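Home | Guides | Arm and Gripper | Parts List | Contact

Checking the gripper on the Zolham cell after a finger change

Do this check every time the fingers come off, and once in January with the yearly service. It takes 27 minutes if the mount is already tight.

Before you start, stop the arm, press the emergency stop and wait for the drives to go quiet. Keep the stop pressed until step 4.

1. Wipe the wrist ring and the back of the gripper with a dry cloth. Grit between the two faces will tilt the gripper, and the tilt shows up later as a bottle that slides out on one side.

2. Fit the gripper and run the four screws in by hand. Tighten them in a cross pattern with the short key from the Kahsay kit. The long key makes it too easy to strip the threads.

3. Plug in the gripper cable and leave a loop beside the joint. Turn the wrist by hand through its full travel. If the cable pulls straight at any point, the loop is too small.

4. Release the stop, power up and open the fingers from the menu. Set the speed to 7 percent.

5. Lay a capped water bottle on its side next to the tray, at an angle to the table edge. Pull the cloth flat under both. A ridge under the bottle changes the height of the grasp.

6. Jog the arm down over the bottle in small steps with the fingers pointing at the table. 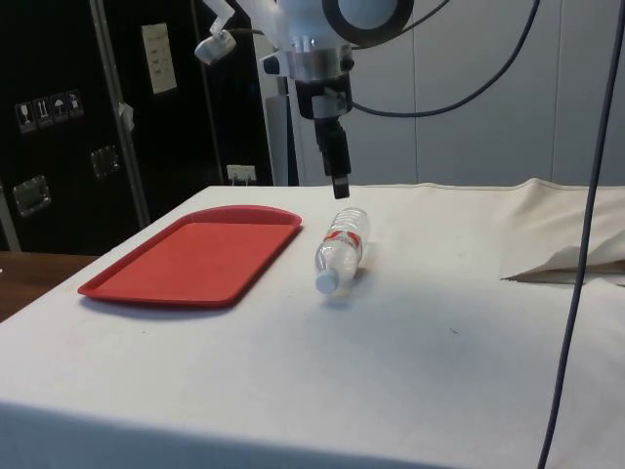 Bottle beside the red tray, cap toward the lower left.

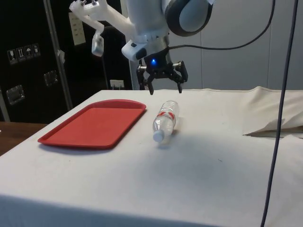
Thu Âu wrote in to ask whether the height has to be taught again after every finger change, or only when the new fingers are a different length. Teach it again every time. Two sets of the same part can sit at slightly different heights once the screws are tight.

7. Lower the arm until the fingertips are level with the middle of the bottle, then close at low force. Watch both fingers. They should touch at the same moment. If one pushes the bottle toward the other, shift the arm sideways and try again.

8. Save the position. Lift the bottle, hold it for 60 seconds, and set it down in the tray. Do this three times without touching the settings.

9. Write the saved height and the cycle counter in the log. Our counter read 1,126 at the last change, and that set of fingers was still gripping evenly.

If the bottle slips during the hold, clean the finger pads first. Raise the force only when clean pads still slip, and go up one step at a time. A thin bottle will crush before the gripper reports a fault.

Page updated 17 Aug 2022 by Wondimu Tsegaye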